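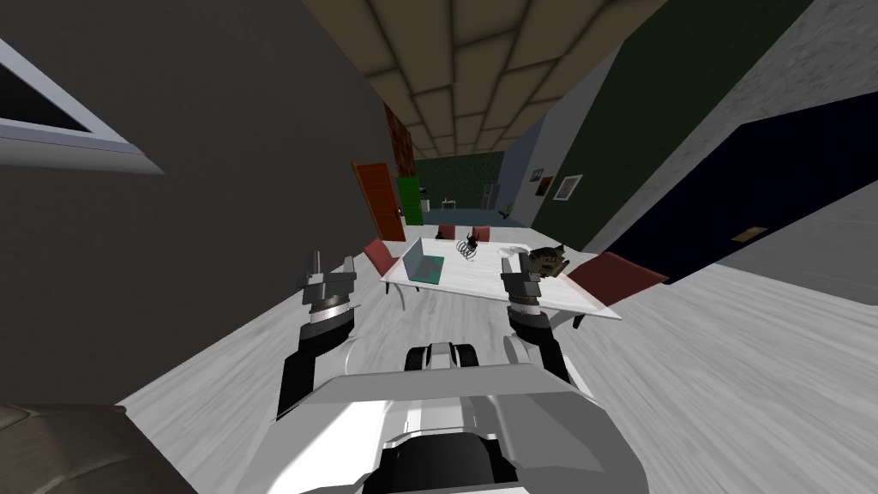 La mesa por recoger, en la simulación: un portátil abierto, un muelle metálico, un platito blanco y dos pinzas vacías.

Llevo desde abril discutiendo con mi cuñado sobre si los robots van a quitarnos de encima las tareas de casa, y como en las comidas familiares siempre me interrumpe, lo voy a hacer por escrito, que aquí mando yo.

Mi postura, para quien tenga prisa: todavía no. Ni de lejos, en una casa como la mía. En un almacén ordenado, bueno, a ratos. Y me da rabia escribirlo, porque soy la clase de persona que se compró el primer robot aspirador que salió de oferta y le puso nombre (Jacinta, murió enredada en el cable de una lámpara).

Lo de la imagen viene de un taller abierto al que fui un miércoles por la tarde. Lo daba Rosângela Fontes, que trabaja en simulación y tiene una paciencia infinita con los aficionados. El ejercicio era recoger una mesa. Ya está. Sin cocinar, sin planchar, sin doblar una sábana bajera, que eso no lo sé hacer ni yo. Una mesa blanca, sillas rojas alrededor y unas cuantas cosas encima que no pegan nada entre sí, como en cualquier mesa donde vive gente.

Pues miradla un momento con ojos de quien tiene que recogerla. El portátil está abierto. ¿Se cierra? ¿Se deja, que a lo mejor alguien está a medias de algo? El muelle, ¿es basura o es la pieza que lleva buscando tu padre tres semanas? Y a la derecha del todo hay una cosa oscura con manchas marrones que parece una figurita o un juguete, y ni siquiera yo, con mis dos ojos y mis años de experiencia en cachivaches, pondría la mano en el fuego. Yo ante eso hago lo que hacemos todos: la cojo, la miro, grito «¿esto de quién es?» por el pasillo y, si no contesta nadie, al cajón. El cajón de las cosas. Todas las casas tienen uno y a ver quién me escribe esa instrucción en un programa.

Le pregunté a Rosângela qué era lo más difícil, pensando que me diría que agarrar el muelle. Me dijo que el muelle tenía lo suyo, claro: una pinza de dos dedos, un objeto pequeño que rueda y que, si lo coges por donde no es, se te escurre. Pero que a ella le quitaba más el sueño lo de antes, decidir. Con el muelle puedes practicar miles de veces. Con «recoge la mesa» primero tienes que saber qué entiende por recogida el que te lo pide, y en mi casa somos cuatro y hay cuatro versiones.

Mi cuñado, llegados aquí, saca el teléfono y me pone un vídeo. Siempre hay un vídeo. Una máquina estupenda mete un vaso en un lavavajillas, despacito, con música de piano. Y yo le digo que muy bien, que cuántos vasos rompió antes. ¡Y que quién colocó el vaso justo ahí! Porque yo he grabado vídeos de mi hijo tocando la flauta y os aseguro que el que se ve en el grupo de la familia es el séptimo intento.

A ver, tampoco quiero ser la señora que se ríe de los trenes. Hay trabajo serio detrás y se nota. Kaan Dağdelen, que estaba en el mismo taller y es de los que se sientan delante, lleva el mantenimiento en una nave de Steretti, una empresa de piezas de ferretería, y allí tienen brazos que pasan cajas de una cinta a otra desde hace tiempo. Me contó que en un turno bueno mueven 2.420 cajas y que él casi ni se acerca. Casi. En cuanto un proveedor les cambia el cartón por uno más brillante, se pasa la mañana corriendo de un lado a otro. Un cartón brillante, fijaos qué tontería. Una persona ni se entera del cambio.

Y sin embargo funciona, que quede dicho. Funciona porque la nave está hecha a la medida del brazo: las cajas llegan por donde tienen que llegar, la luz es siempre igual y nadie deja una mochila en medio. Le han quitado al mundo todo lo que tiene de mundo. En casa no puedo hacer eso. Bueno, podría, pero tendría que echar a mi familia.

Ese es para mí el fondo del asunto, y creo que en los artículos entusiastas se pasa muy por encima. Llamamos «tareas sencillas» a las que nos salen sin pensar. Vaciar los bolsillos antes de poner la lavadora. Notar que la sartén pesa más de la cuenta porque aún tiene aceite. Apartar la silla con la cadera porque llevas las dos manos ocupadas — esto lo hago yo doce veces al día y jamás lo he considerado una habilidad. Con una mesa rodeada de sillas, un robot tiene que resolver primero por dónde se arrima, hasta dónde llega con cada brazo y qué hace con lo que le queda al fondo. Yo estiro el cuerpo, me apoyo con una mano, pongo cara de esfuerzo y llego.

Ahora bien, lo de la simulación me convenció más de lo que esperaba. Yo iba con el prejuicio de que aquello era un videojuego feo, y un poco sí lo es: puertas naranjas y verdes al fondo, un techo de baldosas beige, una decoración que parece elegida a los dados. Pero resulta útil precisamente por eso. Si la máquina solo practica en un salón gris y monísimo, aprenderá salones grises y monísimos. Mejor que se acostumbre a que la gente tiene pésimo gusto. Y en la simulación puedes fallar sin pagar la vajilla, que es un argumento que en mi casa tiene mucho peso.

Nos dejaron ver unas cuentas de otro ejercicio parecido. De 238 intentos de dejar la mesa despejada, 100 se dieron por buenos. A mi cuñado le pareció una maravilla cuando se lo conté. A mí me parece el porcentaje de un adolescente, con la diferencia de que al adolescente no hay que enchufarlo. Y eso era en simulación, donde los objetos no tienen mermelada.

Oğuzhan Bilgin, un lector que me escribe de vez en cuando para llevarme la contraria (gracias, Oğuzhan, de verdad), me dice que comparo mal. Que no se trata de que el robot haga la casa como yo, sino de que haga una parte, aunque sea peor y tardando el triple, mientras yo estoy en el trabajo. Que qué más me da que tarde dos horas en recoger la mesa si yo vuelvo a las siete. Le he dado muchas vueltas y creo que tiene media razón. La lentitud no me importaría nada. Lavaplatos lentísimo ya tengo y lo adoro. Lo que me importa es no tener que repasar después, porque una tarea que hay que revisar entera me ocupa la cabeza igual que si la hiciera yo. Pregúntenle a cualquiera que haya pedido «ayuda» en casa y haya tenido que explicar dónde va cada táper.

La otra mitad de la razón se la doy con más ganas, y ahí me callo las bromas. Tülin Karakaya, vecina mía de toda la vida, tiene las manos muy mal por la artrosis. A ella le da igual que una máquina tarde, que sea fea o que se equivoque de cajón. Si le alcanza el plato y se lo deja cerca, le ha arreglado la mañana. Cuando le conté lo del taller me hizo una sola pregunta: si sabía recoger cosas del suelo. Ni la cena ni los cristales, agacharse. Yo había salido de allí con un cuaderno lleno de apuntes y no se me había ocurrido preguntarlo.

Así que tengo mi lista de lo que pediría antes de meter un trasto de esos en el salón, y es cortita. Que cuando no sepa qué es una cosa, la deje donde está y me lo diga. Que se pare si el gato se le cruza. Que no me cierre el portátil. Con eso ya empezaría a hablar de dinero, aunque me temo que el dinero lo va a zanjar todo durante una buena temporada.

Mi cuñado dice que en Navidad me como el artículo. Hemos apostado una cena, a preparar por el que pierda, con mesa puesta y mesa recogida. Él ha intentado añadir «o por su robot» a los términos de la apuesta y se lo he aceptado, con la condición de que los platos sean los suyos.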